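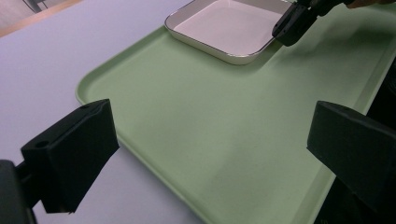
November, just after lunch

Back on the trays. I said last time that I was done with trays for the season, and then Nurhan put a sticky note on my mug reading "the set-ups??" with two question marks, so back on the trays it is!

What we need, for anyone reading over my shoulder: a way of laying out a serving tray so the small dishes don't go for a walk when you pick it up. The Pemthorpe tea room wants to send out condiments, nuts, a bit of jam and so on in separate little dishes on one big tray, and they've been losing jam. I have sympathy. I lost quite a lot of soy sauce down my own sleeve on the first try.

Working with the big light green plastic tray again. I like this one a lot (low rim, flat all the way across, nice fat rounded corners that are easy to wipe with a thumb). Silvan thinks it's too big for two small dishes and he may be right, but the tea room has them already and isn't going to buy new ones to please Silvan. Dish for today is the small square white one with the silvery gray lip. I kept it empty for the first part because I wanted to get the placing right before I started making a mess.

**Where the dish goes**

I started with it up close to the rim, along the long side. My thinking was that the rim would act as a stop. Set it down, slid it about, turned it so a corner faced me, turned it back. A square dish looks odd turned cornerwise on its own, but when you put a second one next to it in the same way it suddenly looks like somebody meant it. Nurhan came by and said it looked like floor tile. I think she meant that kindly.

Trouble with the rim: it's low, and it slopes up out of the flat in a soft curve, so a dish that slides into it doesn't stop dead. It rides up a little and tips toward the middle. With an empty dish you hardly notice. With jam you'd notice. So the spot hard up against the rim is out, and I'm now leaving a thumb's width of flat between dish and rim. Wrote that on the tape on the shelf too so I don't go through all this again in spring.

The corners are worse, by the way. A square dish in a big round corner touches in two places and rocks. Don't do corners!

**Carrying**

Walked the tray from my table to the sink and back, and then the long way, past the drill press and through the door with the bad step. I did it with an empty dish, then with rice in it, then with rice and a spoon. Notes as I scribbled them:

- Empty dish: slides as soon as I tilt to get through the door. Light as anything. It ended up near the far rim but stayed on the tray.
- Rice: much better, slides only at the step.
- Rice and spoon: awful. The spoon handle sticks out over the lip and pulls the whole thing over to that side. Spoon went on the floor, rice went on the floor, I went and got the broom.

So spoons travel flat on the tray next to the dish and get put in at the table. I'll tell Pemthorpe that and they'll say they do it already, and then I'll go there and see they don't.

**Liners**

Tried three things under the dish. A folded paper napkin did nothing at all, it just slid along with the dish like a sled. A square of the Oten shelf mat (the rubbery kind with the holes, there's most of a roll left under the bench) held it beautifully, through the door and over the step, no movement I could see. It's ugly, though. It's the color of an old eraser and the holes pick up crumbs. Then a damp cloth napkin folded flat, which is what my aunt always did and which I should have tried first. Held nearly as well as the mat and looked quite nice on the green.

The catch with the damp cloth is that it dries out. I left one on the tray while I had my coffee and answered mail, and by the time I came back it was no better than the paper. Fine for a tea room where the tray goes straight out. Not so fine if the tray sits on the counter waiting for scones, and from what I saw there it does sit.

Silvan wants to try little dabs of that clear museum putty on the bottom of the dishes. I said the dishwasher would eat it in 5 washes, he said 200, and we have a coffee on it. He's taking two dishes home to his own machine to find out. (Silvan, please bring them back this time. There is still a bowl of mine at your place.)

**Scuffs**

I'd been worried about the dishes marking the tray. I pushed one back and forth in the same place while I was on the phone to Endton, which was a very long call, and then held the tray up to the window and looked along it. No marks that I could find. The surface is matte to begin with, so fine scratches may just hide there until there are a lot of them. I'd like to do this properly and get up to 1,000 passes or so before I promise anybody anything, and I'd like someone other than me to do the pushing.

One thing I did see from that angle was a dull patch where I'd wiped with the blue cleaner last week. It came off with dish soap and warm water. So, dish soap on these from now on, please, and leave the blue stuff for the benches.

**Other bits**

The pale table is good for this work because any spill shows up straight away, but I've got to stop putting pens down on it. Two ink spots already. Nurhan says rubbing alcohol, I'm going to try it after hours when I can't be laughed at.

The Sönmez sample dishes still haven't come. They're supposed to be the same square shape with a wider foot, and if that's true they might settle the whole question without any mat or cloth. I rang and got the answering machine. Will ring again in the morning, before ten, when the nice one picks up.

To do next:

- cut mat squares a bit smaller than the dish so the edges don't show
- try two dishes sharing one long strip of mat
- jam, real jam, over the step (apron!!)
- ask Pemthorpe how long a tray really waits on their counter
- more rice, we're out, and the broom wants a new head

Tray's washed and leaning by the sink to dry. Please don't stack anything on it.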